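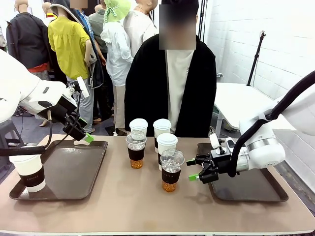

April 22, 2019

Tray sorting, hot and cold drinks. Two brown trays, one left and one right, the cups waiting between them on the bare table. I put one paper cup without lid on the left tray first, near the front corner. The right tray stays empty until the left is finished.

The iced teas have clear domed lids, the white cups have white ones. Baiba asks if the black sleeves should all face the same way — I think yes, but Olumide must decide. Still to do: order 100 sleeves from Vanags, and write the tray weight on the sheet.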